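# Upholstered headboard

An **upholstered headboard** is a panel at the head of a bed which is padded and covered with fabric, leather or a leather-like material. It is fixed to the bed frame, fixed to the wall, or stands on its own legs behind the mattress.
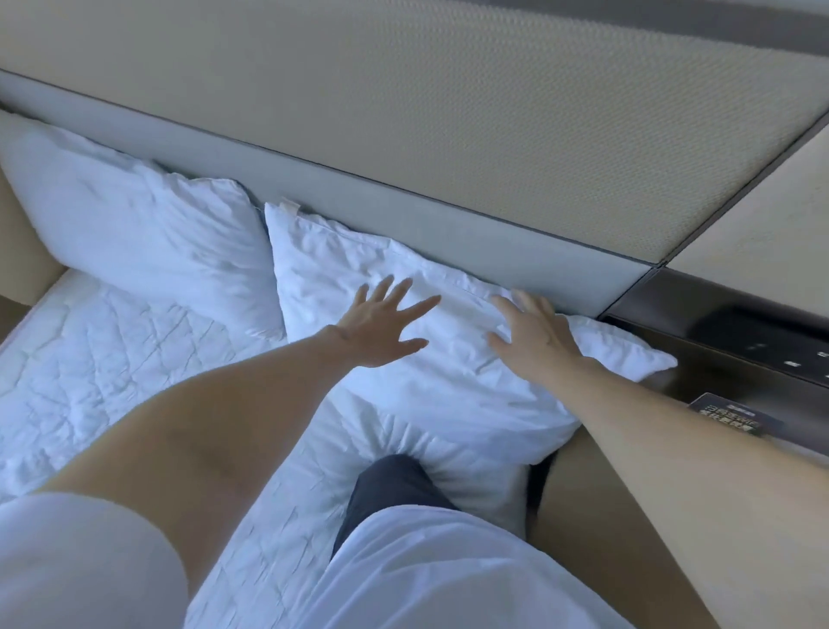

Headboards of this kind are made of a stiff board, a layer of foam or wadding, and a cover which is pulled tight and fastened at the back. The cover can be one piece or can be divided in bands. In a divided headboard the upper part has often a visible texture and the lower part is smooth, as with the pale beige woven panel over a light gray padded band, where a thin dark line marks the seam and two white pillows lean on the gray part. The lower band receives most of the contact with pillows, heads and hands, and for this reason many makers choose for it a surface that can be wiped.

## History

Early headboards were of plain wood and protected the sleeper from the cold wall. Padding was added later, first in rich houses, where the same cloth was used for the bed curtains and the chairs. When curtains went out of use, the padded panel stayed. In the twentieth century, foam made it cheaper and lighter, and it became common in hotels and then in ordinary homes.

## Construction

The board is usually plywood, chipboard or a frame of solid wood with webbing. The foam is glued to it, and a thin layer of wadding is placed over the foam so that the edges look soft. Corners can be round or square. Square corners need more careful folding of the cover, and they show mistakes more easily.

The workshop handbook of the Rusov company, written by Lucimara Teixeira, recommends to cut the cover with a margin on all sides and to fasten the middle of each side before the corners. For a double bed it gives a panel width of 215 cm when the headboard continues behind the bedside units, and a height of 66 cm above the mattress. Other makers use different measures.

## Covers

* **Woven fabric** feels warm and hides small marks, but it holds dust in the texture.
* **Velvet** has a direction, and all the pieces must be cut the same way.
* **Leather and imitation leather** are easy to clean. They can feel cold in winter and may crack near a heater.
* **Mixed covers** join two materials with a seam. The seam is the weakest place and is often strengthened from behind with tape.

## Pillows and the headboard

Pillows may lie flat on the mattress or lean against the headboard. Leaning pillows make the bed look fuller and protect the cover from hair oil. They are put in place after the duvet or sheet is pulled up. The usual way is to set the pillow on its long side, press it with open hands toward the headboard, and smooth the cover outward to the corners. A cotton pillowcase keeps its creases even after this – ironing, or drying it flat, gives a better result.

Lakshmi Mudaliar, in her household guide *The Made Bed*, advises turning the open end of the pillowcase away from the door of the room. She writes also that a pillow should not be wider than its share of the mattress, or its corner will stand out over the side.

## Care

Woven parts are cleaned with a soft brush or a vacuum cleaner on low power, and smooth parts with a damp cloth. Water should not collect along the seam, where it can enter the foam. Mudaliar suggests cleaning every 14 days in bedrooms where somebody has a dust allergy. Strong sunlight changes the color of most covers – light beige turns yellow, and gray fabrics can become slightly green or brown.

## See also

* Bed frame
* Bedside table
* Pillowcase
* Duvet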